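19 shares · 2 comments

4. Washing the Dultetti table cloth

1. Shake out the crumbs and close the washer door.
2. Choose the cotton program, 212 on the Codska dial.
3. Hang it wet, with no clips on the hem.

Caution: do not use bleach.

Clementina Rocha: Mine became smaller after step 2, is it normal?
Seon-mi Ko: Yes, a little, in the first wash only.
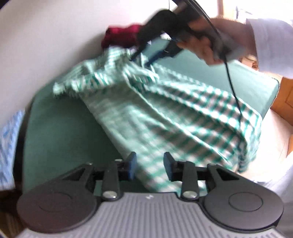
Fold the cloth when it is fully dry. A green-and-white check like this one helps you, for the lines of squares show where to fold straight.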